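Brondevard Bimanual Sorting: Software Progress Report for January
Prepared for Bravdale by Fotis Ververidis
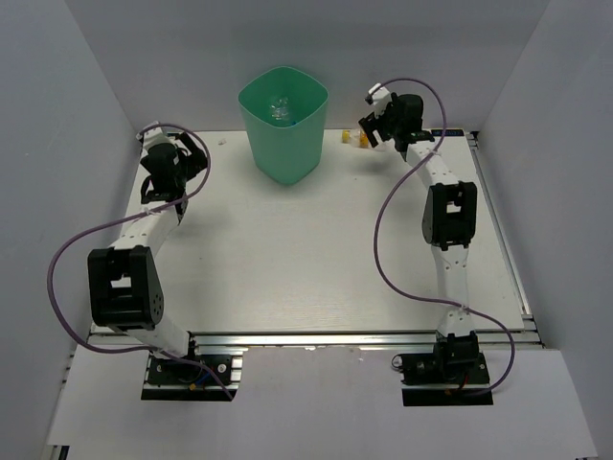
Work this month went mainly into the perception side of Flita, the control stack for the two-arm cell. The segmentation model we carried over from last year was trained on opaque packaging and did poorly on film. Clear plastic is now its own class, and we label it by outline instead of by bounding box. The item lying along the far edge of the table, to the right of the green bin, is typical of what the model has to handle: transparent and crinkled, with small yellow and orange-yellow areas that the old model reported as two separate objects. The new one is trained to group them. The training set stands at 572 labeled views, of which 355 contain film.

Planning

The planner now treats the two arms as one system when both grippers are near the bin. Before, each arm planned alone and a watchdog stopped whichever one moved second. That was safe but slow. The shared planner keeps a reserved volume above the bin opening and hands it to one arm at a time. Cable clearance is modeled as a padded sleeve on each forearm, which is conservative and costs us some reach at the back of the table. We would like to tighten it but have not scheduled the work.

Control

Grip force on film is still set by hand. We have 3 presets, and the operator picks one at the start of a run. Automatic selection was planned for this period and has slipped, as the motor current signal is noisier than we expected at low force. Filtering it adds lag. Mulder is reviewing two alternatives and will send a note before the next call.

Tooling

The replay viewer shows both arms' joint logs on one timeline next to the segmentation output. Log files are large and the viewer takes too long to open the longer ones.

Open items

Very small scraps are ignored by the detector below a set pixel area. We need a decision from Bravdale on whether these count toward the clearing target.

Budget is on plan. We are asking to move 2 weeks of labeling time from the spring period into the next one.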